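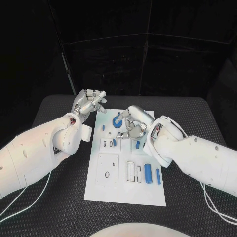
Planche blanche, anneau et chevilles bleues.

Pour la planche de pièces

5 décembre 2018

Je défends un objet que les catalogues rangent en fin de volume, après les bacs et les étiquettes : la planche sur laquelle on pose, trie et emboîte de petites pièces. Une surface claire, quelques fentes, quelques trous, des chevilles à mettre debout. On la présente comme un accessoire pour débutants. Je pense qu'elle devrait se trouver sur toutes les tables où l'on assemble quelque chose.

Je travaille dans le petit montage depuis plus de 19 ans. Dans les ateliers où je suis passé, les pièces étaient presque toujours en vrac, dans des couvercles de bocaux, des boîtes à sardines ou des tiroirs trop profonds. On y plongeait les doigts, on en sortait trois rondelles pour une, on reposait les deux autres à côté, et à la fin de la journée il fallait tout passer au tamis. Ce temps n'était compté nulle part.

Chez Drolar, où j'ai fait des remplacements, on a essayé en juillet de mettre une planche devant chaque poste. Pour un montage à quatre pièces, il n'y a plus rien à chercher : ce qui manque laisse un trou, et un trou se voit. Les pièces d'une couleur vive sur un fond blanc se repèrent sans lunettes, ou presque. Le tapis sombre en dessous a aussi son utilité, surtout s'il a du grain, car ce qui tombe de la planche ne roule pas jusqu'au bord.

On me dit que tout cela relève du bon sens. Sans doute, mais l'inventaire annuel du même atelier comptait 2883 petites pièces « à reclasser », mot poli pour dire que personne ne savait plus d'où elles venaient.
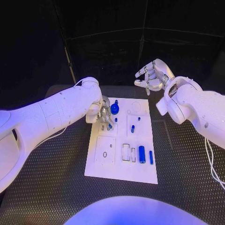

Un lecteur m'objecte que la planche ralentit ceux qui ont déjà la main. Il monte des serrures, il connaît ses goupilles au toucher, et il dit perdre son rythme dès qu'il doit remettre une pièce debout à un endroit précis. D'après lui, une bonne coupelle bien remplie suffit, et le reste est affaire de métier.

Je prends l'objection au sérieux. Un geste répété mille fois avec la même pièce n'a pas besoin de planche. Mais peu de gens travaillent encore ainsi. La plupart des tables que je connais changent de montage plusieurs fois par semaine, et la main met chaque fois un moment à s'y faire. Pendant ce moment, la planche sert. Le lecteur admet d'ailleurs qu'il en utilise une quand il démonte une serrure ancienne, pour garder l'ordre des éléments.

Le vrai défaut est ailleurs : la plupart des modèles vendus sont mal conçus. Celui de Zirkby, que j'ai acheté, a des logements si serrés qu'il faut une pince pour en ressortir les chevilles. Un logement doit tenir la pièce et laisser passer les doigts. Je demande aussi une zone creuse pour les pièces métalliques, qui glissent et se mélangent plus vite que les autres, et une partie vide, assez large pour poser ce qu'on tient quand le téléphone sonne.
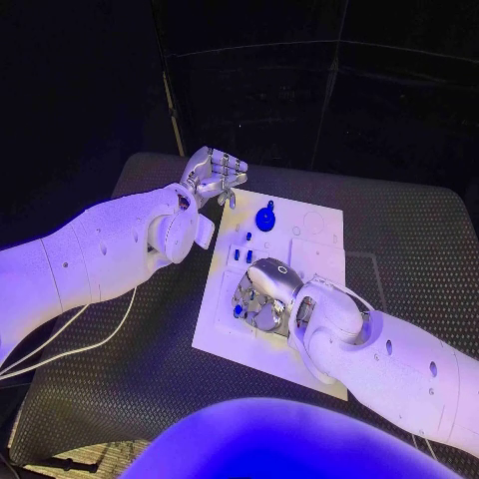

Ce qu'il faudrait apprendre d'abord

On enseigne le serrage, le perçage, la lecture de plan. On n'enseigne guère à poser. Or mettre une petite cheville debout, à côté d'une autre, sans renverser la première, demande une attention que beaucoup d'adultes n'ont plus exercée depuis les jeux d'encastrement de leur enfance. Je commencerais une formation par là : 2 heures de planche, sans outil et sans chronomètre.

Les stagiaires trouvent l'exercice puéril, et certains le disent. Je le maintiens quand même. Celui qui approche la main de trop haut lâche trop tôt, celui qui serre trop fort fait sauter la pièce, et les deux s'en aperçoivent tout seuls. 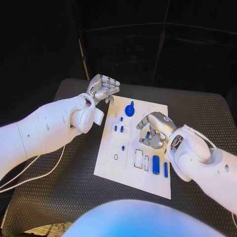 Il faut aussi accepter que la planche reste en place entre deux séances. Dans beaucoup d'ateliers, on la range le soir par souci de propreté -- et le lendemain les pièces sont dans un sachet, donc de nouveau en vrac. Je préfère une table qui a l'air occupée et un montage qu'on reprend là où on l'a laissé.

Quant au prix, il ne justifie pas l'hésitation. Une chute de panneau blanc, une perceuse, un après-midi, et l'on obtient mieux que le modèle du commerce, à la taille de ses propres pièces. J'ai fait la mienne ainsi, après avoir rendu celle de Zirkby. Les trous du bas sont un peu de travers et je compte les reprendre cet hiver.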